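4.2 Wrist pose from printed markers

The pose stack takes the head camera stream and, per image, returns a 6-DoF pose for each wrist in the head camera's coordinates. Everything after that (retargeting, planning, the policy itself) only sees those poses plus a gripper opening estimate. So errors at this stage are expensive, and we spent most of June on it.

Each wrist band is treated as one rigid body with several square markers on it. The layout is calibrated once per band by the routine in Section 3.3, which Dae-han Shim wrote and which we did not change for this paper. At run time we detect all squares, drop any ID not in the layout file for that band, and solve one joint PnP problem over the corners that are left. No per-marker poses, no averaging. We tried averaging first, in the Trakidley version of the code, and it was bad: a single small square seen nearly edge-on flips between two solutions and drags the mean with it.

The joint solve mostly fixes the flip. Not fully. If only one square survives detection we keep both candidate solutions and let the filter pick, using the predicted pose from the last good image. If the gap since that image is too long we emit nothing and mark the wrist as lost. Downstream code has to handle lost wrists anyway.

Cable sorting is our hardest task for this. The wrists turn over a lot, the hands come close together, and both bands are often in view at once, so ID sets must be disjoint between left and right. They were not in the first layout files. This was found late, by Marlene Fuchs, and all the recordings made before the fix were reprocessed.
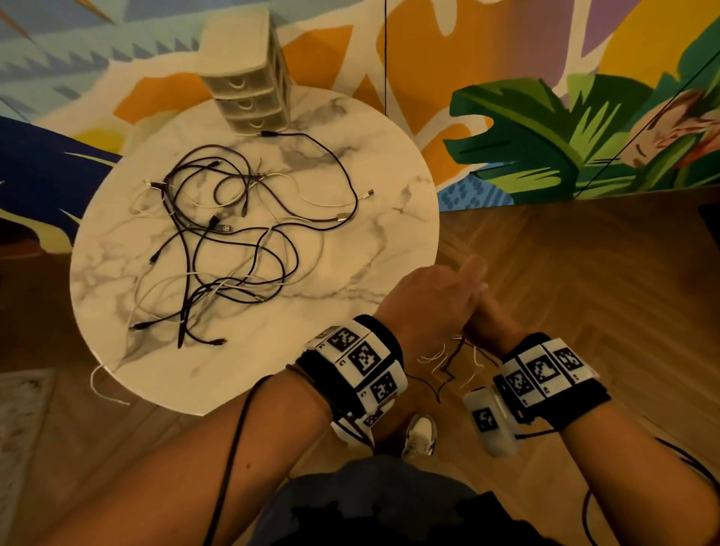
Pulling thin wires apart means small, fast finger motion with nearly still wrists. The band pose says very little about what the fingers do. We therefore keep two separate signals: the wrist pose as above, and a pinch state from a small image classifier run on a crop placed by projecting a fixed hand box through the wrist pose. The crop is what ties the two together. When the wrist pose drifts, the crop drifts, and the pinch state goes with it. Most of our early "perception" bugs in the pinch classifier were realy crop bugs.

Filtering. A constant-velocity filter on SE(3), one per wrist, process noise tuned by hand. Tuning notes are in the repo. Two things mattered more than the choice of filter:

Corner refinement. With it off, jitter on a still wrist was easy to see in the replay tool. With it on, mostly gone, at some cost in compute time. We leave it on.

Gating. Measurements far from the prediction are rejected, but after 5 rejections in a row the filter resets to the measurement. Without the reset, a filter that locked onto a wrong flip would stay there until the wrist went out of view. Bit-na Maeng tested larger values and saw no gain.

Dark wires near the bands cause their own problem. A thin black line crossing the white border of a square breaks the contour, and the detector gives up on that square. It rarely hits the whole band at once. We looked at inpainting the border and dropped the idea, too slow and it made false corners. Lowering the minimum border contrast helped a little but brought in false detections from high-contrast backgrounds. The ID check removes nearly all of those, and the layout check (do the corners agree with one rigid body?) takes the rest.

4.3 Segmenting demonstrations

Raw recordings are long and uneven. A person picks at a tangle, stops, turns the bundle over, picks again. We cut each recording into segments with a simple rule set on the filtered poses and pinch states: a segment starts when either pinch closes and ends when both have been open for 2 seconds, or when a wrist is lost. Segments are then labeled by hand as separate, regrasp, carry or other.

We did try a learned segmenter, the one from the Liapis planner, trained on folding data. It did not carry over. Its boundaries fell in the middle of regrasps, and the labelers had to move nearly every one. The rules are dumb but the labelers knew what to expect from them.

Regrasp is the label people disagreed on. With one hand holding a bundle while the other shifts its grip, the relative pose between wrists changes slowly, then jumps. Kyung-hwa Bang and Nam-gil Song labeled an overlapping set and compared; the wording of the guide was then changed so that a regrasp needs one pinch to open fully. Partial slides are now "separate". We are not sure this is right for planning but it is at least consistent. 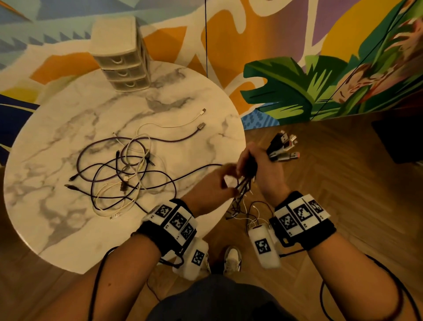 Figure 2. Head camera view during cable sorting, with marker bands on both wrists and the bundle held in both hands.

Holding segments like these also set the frame of reference we use for actions. Head coordinates are a poor choice, as the head moves whenever the person looks down at the table. We have no fixed world frame outside the lab, so actions are written as motion of each wrist relative to its own pose at the start of the segment, plus the left-to-right relative transform. The second term carries most of the information when both hands are on the same bundle. Head motion within a segment is taken out with visual odometry from Emham; where odometry fails the segment is discarded. For the left-to-right term odometry isn't needed at all, both wrists come from the same image and the head pose cancels.

One known weakness: if the two wrists are solved from different numbers of corners, the depth errors do not match and the relative transform picks up an offset along the viewing direction. We pass the covariance of each solve through to the training data and weight the loss by it. A joint solve over both bands would not help, they are not rigidly connected.

4.4 Replay tool

All of the above is checked in Henside, our replay viewer. It shows the video, projected band outlines, the crop box and the segment track on one time line. Any parameter of the filter can be changed and the recording rerun from that point. The version used for this paper is tagged 27 Jul 2021. Later versions change the layout file format and will not read the older recordings without converting them first; the script is in the tools folder.

Replay is deterministic given the same detections, so we cache detections to disk and rerun only the solver and filter. Changing detector settings forces a full rerun. Odometry is cached seperately.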